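Gurance Museum of Everyday Things
Learning Pages for Young Readers

How Knitting Works

Published Jun 11, 2020

Look closely at the cuff of a sweater or the top of a sock. The cloth is made of many small loops. Each loop is pulled through the loop below it, and the loop above is pulled through in turn. Cloth made in this way is called knitted cloth, or a knit.

Most shirts and bedsheets are made in a different way. They are woven. In weaving, one set of threads runs up and down, and a second set passes over and under the first. The threads stay nearly straight. In a knit, the yarn bends around curves all the way across the row.

Why does a sock stretch?

A loop can change its shape. When you pull on a knit, the round loops become long and thin. When you let go, they begin to return to the shape they had before. This allows a sock to pass over your heel and then fit closely around your ankle.

Some parts of a sock must stretch more than others. The band at the top is often knitted in ribs. Ribs are narrow raised lines with low lines between them. They fold together like the sides of a paper fan and open when they are pulled.

Knit and purl

Hand knitters use 2 basic stitches. The first is the knit stitch, which looks like a small letter V. The second is the purl stitch, which looks like a small bump. A purl stitch is the back of a knit stitch. By changing the order of these stitches, a knitter can make ribs, squares, or raised patterns with yarn of a single color.

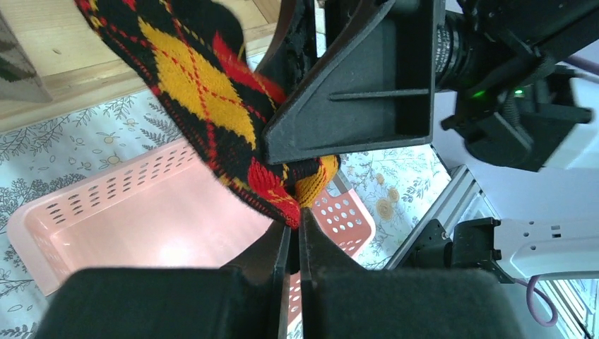 Patterns can also be made with color. One well-known pattern is called argyle. It is made of diamonds that meet at their points, and thin lines often cross over them to form an X. To knit argyle by hand, a person may use a separate length of yarn for each diamond. The yarns are twisted around each other where two colors meet so that no hole is left between them. The thin lines may be knitted in or sewn on afterward with a needle.

From hand to machine

For a long time, all knitting was done by hand. Knitting machines came later. A machine has a hooked needle for each loop in the row, and many needles can work one after another very quickly. The sock machine in our Dostside Gallery was built by the Sterkska company. It has 70 needles set in a ring, and it knits a tube of cloth without a seam.

Words to know

Yarn: a long strand of twisted fibers, such as wool or cotton.
Stitch: one loop in a piece of knitting.
Row: a line of stitches from one side to the other.
Gauge: the number of stitches that fit in a certain width.

Try it yourself

Ask an adult for a plain piece of graph paper. Mark a space 20 squares wide and draw a row of diamonds inside it. Each square stands for one stitch. Color the diamonds, then add crossing lines in a different color. You have made a knitting chart, the same kind of plan that knitters follow.

Finished charts may be left at the Cocco Reading Room on the ground floor.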